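### 4.2 Shared wells and household labor in Berhe

Households in Berhe draw water from two kinds of source: the covered wells dug under the Atimora program, and the older open springs on the slope below the town. Our survey covered 500 households, of which 19 had stopped using the springs altogether. The rest used both, and the mix changed with the season. In July, when the paths are muddy, most families relied on the nearest well even if the line was long.
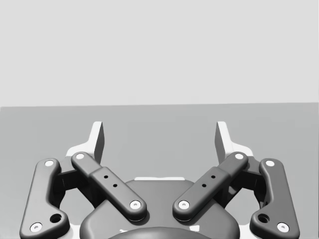
Figure 3

Why did so many households keep using the springs after the wells opened? Taste was the answer given most often, followed by the wait at the pump. Several women also said the springs were where they met relatives from Bronen, and that they would go there for laundry whatever happened to the wells.

Time spent on collection fell less than the program had planned for. A trip to the well is shorter, but the pump is slow, and a family with small containers has to fill many of them. The fee also mattered. Well users pay a flat monthly amount, collected by the well keeper, and families who had missed a payment tended to go back to the springs until the next harvest was sold. We did not record income directly, so we can't say how far poverty explains the pattern — the fee records for Flandarar, the neighboring district, suggest that it explains part of it.

Children's share of the work is harder to measure. Adults reported their own trips with some confidence and their children's trips with very little. We therefore treat the figures for children under 12 as a lower bound and leave them out of the regression in Section 5.

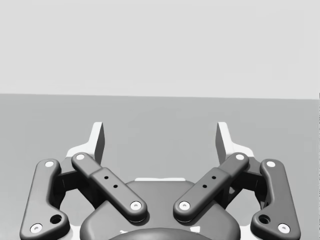
Eldana Lemma, commenting on an earlier draft, objected that the survey asked who carried the water but never who decided when to fetch it, and that in her view the second question would have told us more about the burden on older daughters. We agree that the questionnaire missed this. Two follow-up interviews touched on the point, but they are too few to report here.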